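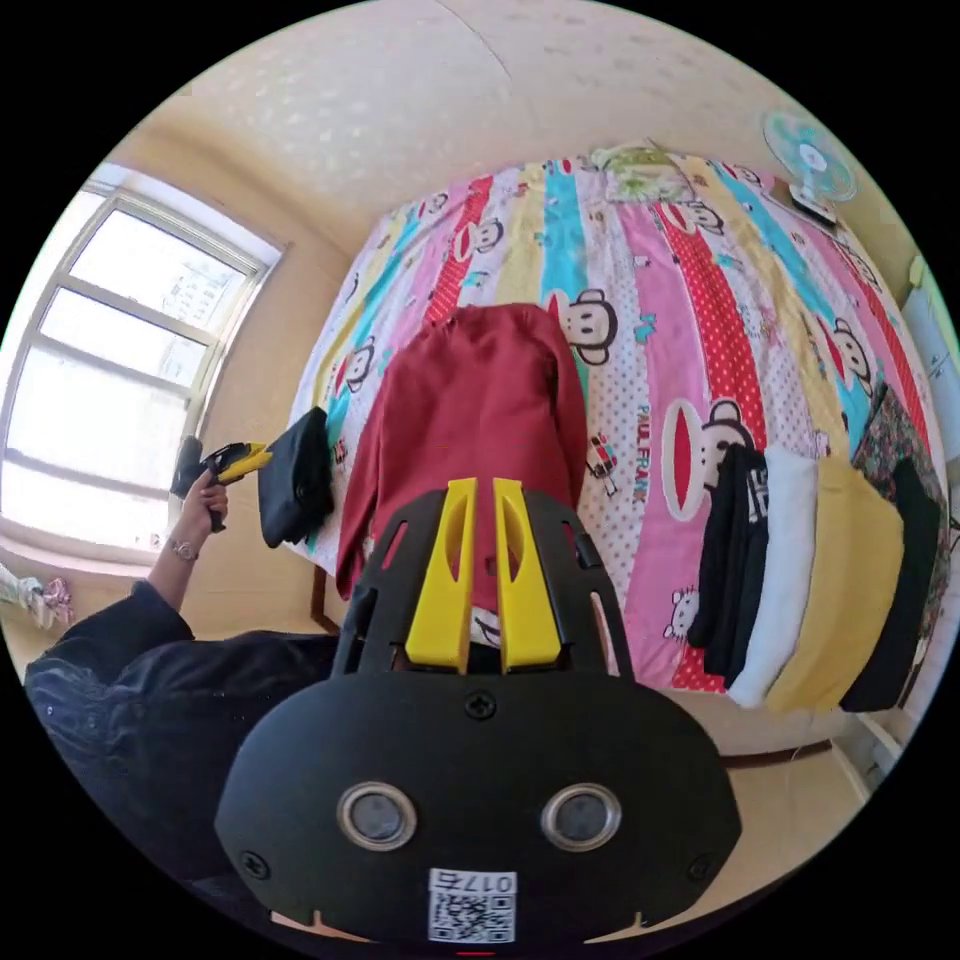

Neben dem Bett, Wandseite, mit dem schwarzen Kleidungsstück

Ticket 3254
Betreff: Klopfen in der Heizungsleitung, nachts, Schlafzimmerwand
Objekt: Haus Greenberg, Dachgeschoss links
Anlage: Therme Vasteveck im Keller, Umwälzpumpe Skovby, Thermostatköpfe Hinska
Status: gelöst (siehe ganz unten, wer es eilig hat)

Erster Eintrag

Hallo zusammen, ich mache das jetzt mal ordentlich als Ticket auf, weil meine drei Anrufe offenbar irgendwo versickert sind. Es klopft. In der Wand neben meinem Bett, jede Nacht, und zwar so, dass ich davon aufwache. Erst ein einzelnes trockenes Tock, dann eine Pause, dann eine ganze Serie, als würde jemand mit dem Fingerknöchel gegen ein Rohr klopfen. Das geht ein paar Minuten so, wird langsamer und hört auf. Los geht es immer um 4 Uhr. Ich habe am Anfang gedacht, das bilde ich mir ein, aber der Wecker steht ja daneben, und der zeigt jedes Mal eine Vier.

Seit wann? Seit Oktober, also seit wieder geheizt wird. Im Sommer war Ruhe. Letzten Winter habe ich auch nichts gehört, da stand das Bett allerdings noch auf der anderen Seite (das erwähne ich lieber gleich, bevor mich wieder jemand am Telefon fragt, ob ich das Bett denn umgestellt hätte. Ja, habe ich!).

Was ich schon probiert habe:
Heizkörper im Schlafzimmer entlüftet. Kam ein bisschen Luft, dann Wasser, Klopfen unverändert.
Thermostatkopf ganz zu. Klopfen unverändert.
Thermostatkopf ganz auf. Klopfen unverändert, dafür geschwitzt.
Ohrstöpsel. Man hört es trotzdem, es kommt irgendwie durchs Kopfteil.

Bitte um Rückmeldung, was ich noch machen kann oder wann jemand kommt.

Rückmeldung der Hausverwaltung

Vielen Dank für Ihre Meldung. Bitte prüfen Sie, ob der Anlagendruck im grünen Bereich liegt, und entlüften Sie alle Heizkörper der Wohnung, beginnend mit dem untersten. Sollte das Geräusch danach weiter auftreten, teilen Sie uns bitte mit, ob es beim Aufheizen oder beim Abkühlen entsteht.

Zweiter Eintrag

So, war im Keller. Der Druck an der Vasteveck steht mitten im grünen Bereich, der Zeiger zittert nicht, und die Pumpe schnurrt vor sich hin. Alle Heizkörper entlüftet. Mit dem untersten anzufangen war in einer Wohnung auf einer Ebene etwas philosophisch, ich habe einfach bei der Wohnungstür angefangen und im Bad aufgehört. Im Bad kam übrigens ordentlich Luft raus, mit Gezische und einem Spritzer auf den Spiegel.

Und jetzt zur Frage Aufheizen oder Abkühlen. Ich bin extra wach geblieben — also, ich habe mir den Wecker gestellt und mich mit Tee und Decke auf die Bettkante gesetzt. Vor dem ersten Tock hört man ein ganz leises Rauschen, da läuft also Wasser los. Das Rohr, das unten aus der Wand zum Heizkörper geht, war in dem Moment noch kalt. Beim dritten oder vierten Klopfer war es lauwarm, und als das Klopfen aufhörte, konnte ich die Hand nicht mehr gut dranlassen. Für mich klingt das eindeutig nach Aufheizen.

Wenn die Anlage abends runterregelt, knackt es auch ein bisschen, aber viel leiser. Das würde mich nie wecken.

Rückmeldung der Hausverwaltung

Vielen Dank für die genaue Beobachtung. Die Nachtabsenkung der Anlage endet um 4 Uhr. Wir geben das Ticket an den Heizungsbetrieb weiter. Ein Termin kann derzeit einige Zeit in Anspruch nehmen.

Dritter Eintrag

Na bitte, damit wissen wir wenigstens, warum es so pünktlich ist. Ich war fast ein bisschen enttäuscht, ich hatte mir schon allerlei Theorien zurechtgelegt (Marder, Nachbar mit Frühschicht, loser Fensterladen).

Während ich warte, habe ich weitergesucht, weil ich nun mal so bin. Ich habe in der Zwischenzeit auch bei der Hotline von Hinska angerufen, wegen der Thermostatköpfe. Dort war man sehr nett und hat mich gebeten, den Kopf im Schlafzimmer abzuschrauben und mit dem Finger auf den kleinen Stift im Ventil zu drücken. Der muss von allein wieder rauskommen. Kam er, ganz brav. Ventil also in Ordnung. Den Kopf habe ich probeweise mit dem aus dem Flur getauscht und das Klopfen ist nicht mitgewandert.

Dann der Trick mit dem Schraubendreher: Spitze ans Rohr, Griff ans Ohr. Das kann ich wirklich jedem empfehlen, man hört plötzlich alles! Direkt am Heizkörper ist das Klopfen dumpf, ein Stück weiter an der Wand wird es schärfer, und an einer Stelle knapp über der Fußleiste, ziemlich genau in Höhe der Matratze, ist es so laut, dass ich zusammengezuckt bin. Auf der anderen Seite der Wand, im Flur, hört man an derselben Stelle gar nichts. Die Stelle habe ich mit Kreppband markiert.

Frage an alle, die hier mitlesen: Kann ein Rohr in der Wand so einen Krach machen, nur weil es warm wird? Es ist doch festgemacht, nehme ich an.

Antwort aus dem Haus (Erdgeschoss)

Ja, kann es! Hatten wir in der Küche auch. Das Rohr wird länger, wenn es warm wird, und wenn es irgendwo zu eng durch den Putz oder eine Schelle geht, hängt es erst fest und rutscht dann ruckweise weiter. Jeder Ruck ist ein Klopfer. Bei uns hat es geholfen, dass die Pumpe niedriger gestellt wurde, ganz weg war es aber erst, als die Wand hinter der Spüle offen war. Viel Glück.

Vierter Eintrag

Danke ans Erdgeschoss, das passt genau zu dem, was ich höre. Erst hängt es, dann ruckt es, und wenn alles warm ist, ist Schluss.

Ich habe der Verwaltung daraufhin geschrieben, ob man die Nachtabsenkung zum Testen mal ganz ausschalten könnte. Wenn das Rohr nie richtig kalt wird, dürfte es auch nicht klopfen. Am selben Tag noch kam die Antwort, dass das für eine Nacht in Ordnung geht, und siehe da: kein einziges Tock. Ich bin trotzdem um vier aufgewacht, aus Gewohnheit, und habe in die Stille gehorcht. Völlig bescheuert.

In der Nacht danach lief wieder das normale Programm und es hat geklopft wie immer. Damit ist die Sache für mich bewiesen. Dauerhaft durchheizen will natürlich keiner im Haus bezahlen, ich auch nicht.

Zwischenstand für den Heizungsbetrieb, damit beim Termin nicht alles von vorn losgeht:
Tritt nur beim Aufheizen nach der Absenkung auf.
Druck in Ordnung, Heizkörper entlüftet.
Ventil und Thermostatkopf geprüft, Kopf getauscht.
Lauteste Stelle über der Fußleiste, mit Kreppband markiert.
Ohne Absenkung kein Geräusch.

Fünfter Eintrag, nach dem Termin

Der Monteur war da, und er hat mein Kreppband gelobt! Er hat zuerst im Keller die Skovby angeschaut. Die lief auf der höchsten Stufe mit festem Druck, warum auch immer. Jetzt läuft sie auf der mittleren und regelt selbst nach. Außerdem hat er an der Vasteveck eingestellt, dass der Vorlauf nach der Absenkung erst mal nur auf 40 Grad geht und dann langsam weiter steigt. Vorher ist die Anlage anscheinend mit allem losgeschossen, was sie hatte.

Danach oben die Wand. Er hat an der markierten Stelle geklopft, gehorcht, genickt und gesagt, da sitze vermutlich eine Metallschelle ohne Gummieinlage, das sei in dem Baujahr üblich gewesen. Aufmachen wollte er erst, wenn die Einstellungen im Keller nichts bringen. Das fand ich vernünftig, ich hatte keine große Lust auf Putzstaub im Bett.

Nacht eins danach: Klopfen da, aber leiser und mit längeren Pausen. Ich bin nicht sofort wach geworden.
Nacht zwei: genauso.
Nacht drei: lauter als in Nacht zwei, draußen war es aber auch deutlich kälter.

Also besser, aber nicht weg. Bitte Ticket offen lassen.

Rückmeldung der Hausverwaltung

Der Kostenvoranschlag für das Öffnen der Wand, den Austausch der Schelle und das Verputzen liegt vor und beträgt 435 Euro. Die Kosten trägt die Verwaltung. Bitte halten Sie die Wandseite neben dem Bett frei und rücken Sie das Bett ab.

Sechster Eintrag

Bett abgerückt, Wand ist offen. Und es war wirklich die Schelle! Blankes Metall, das Rohr hatte an der Stelle schon einen richtig hellen Streifen vom Scheuern. Dazu kam, dass der Putz gleich dahinter bis ans Rohr ging, es hatte also gar keinen Platz. Er hat den Putz rundherum weggenommen, eine Schelle mit Gummi gesetzt, sie nicht ganz so fest angezogen und das Rohr mit einem Dämmschlauch eingepackt. Die alte Schelle durfte ich behalten, die liegt jetzt auf der Fensterbank.

Zum Testen hat er die Heizung kalt laufen lassen, gewartet und dann wieder hochgefahren. Wir standen zu zweit mit schiefem Kopf vor dem Loch. Nichts. Ein ganz feines Ticken, wenn man das Ohr fast im Putz hatte, und das war es.

Siebter Eintrag

Kurzes Update, ich habe jetzt mehrere Nächte durchgeschlafen, auch die richtig kalten. Die Wand ist zu und wird noch gestrichen, sobald der Putz durchgetrocknet ist. Das Bett rücke ich erst danach wieder ran.

Zwei Sachen noch für die Verwaltung: Die niedrigere Pumpenstufe bitte unbedingt so lassen, der Heizkörper im Bad rauscht seitdem auch nicht mehr. Und falls im Haus noch jemand so ein Klopfen meldet, schickt die Leute gern zu mir hoch, ich verleihe meinen Schraubendreher.

Von mir aus kann 3254 geschlossen werden. Falls es beim Streichen noch Fragen zur Wandfarbe gibt, der Eimer vom letzten Mal steht im Keller neben der Therme, Deckel klemmt etwas.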